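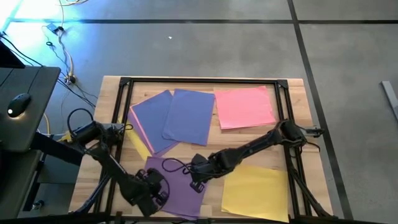 Two-arm paper demo at an open day: keeping the grippers apart

Olga Barroso
We are showing a two-arm cell at the Firkora open day on January 15, 2018. The task is sorting sheets of colored paper on a wooden tabletop inside a square black frame. Both arms work from opposite sides and often end up over the same sheet. Visitors will stand on the far side of a tape line on the floor. Do I need a software keep-out zone between the grippers, or is low speed enough? Second problem: overlapping sheets get picked as a pair.

Halima Shirima
Use both. Low speed limits damage but does not prevent contact. We set a minimum gripper spacing of 100 mm in the planner, and the second arm holds until the first has cleared. Over 4 hours of demos in December we logged 434 picks and 3 holds that needed a manual reset. For the overlaps, pick the top sheet by a free corner and drag it sideways before lifting. Check cable slack at the wrist with both arms at full reach.

Oana Toma
Heavier paper helps. Ours was too thin and curled.

Lieselotte Rathjen
Agree with Halima on the spacing. Measure it between the outer surfaces, cables included. Our value was taken from the tool centers and was too small.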